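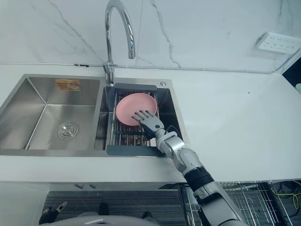

Fig. 1. La mano derecha del robot, abierta sobre el borde del plato rosa en el escurridor.

Apuntes de la visita a Vakach, 19/08/2024

Nos recibió Anneliese Buschmann y la demostración fue en la cocina de pruebas. Para el informe, anoten lo siguiente:

- La tarea del día es el agarre de un plato por el borde.
- El equipo tiene registrados casi 383 intentos; 174 son con platos.
- Expliquen por qué un borde levantado ayuda a los dedos.

El informe se entrega a Razia Niazi, máximo 2 páginas. Las preguntas sobre la muñeca se envían a Saqib Satti.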